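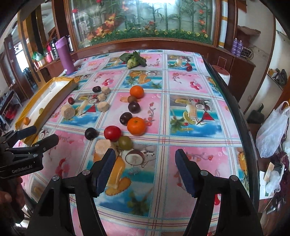 Arnard oilcloth works, open day

Got there at 9, gates already open, queue for parking back to the roundabout. Free entry, 4 quid for the tour, pay at the hut. Cash only, so bring some.

Printing hall first. Loud. Long rollers, one colour each, cloth goes under the lot and comes out the far end with the pattern on. They were running a lemon print for Sikudness, the garden furniture people. Smell of warm plastic gets in your hair. Guide shouted most of it and I caught maybe half — something about the white having to go down first or the pinks turn muddy.

Then the coating line, where the shine goes on. You stand behind a yellow rail and arent allowed to lean. One roll is 700 metres, which takes them most of a morning. Cutting room after that, quieter, two long benches and a very good pair of shears I would have taken home.

Pattern archive was the best bit and we got ten minutes in it. Drawers and drawers. Fifties roses, brown seventies mushrooms, a whole cabinet of fruit. The beachy ones with coconuts and cocktails are still made, apparently they sell all year round to caravan parks. Wanted longer.

Seconds shop by the exit. Ends of rolls, £16 for enough to do a six-seater. Fandatik stuff on the left, their cheaper Tufa range on the right, check the edges for misprints befor you pay. Cafe does soup and a decent cheese scone, shut at 2 though.

Next one is January. Go early, wear flat shoes, do the archive slot if they offer a longer one. Bus stops outside but only hourly.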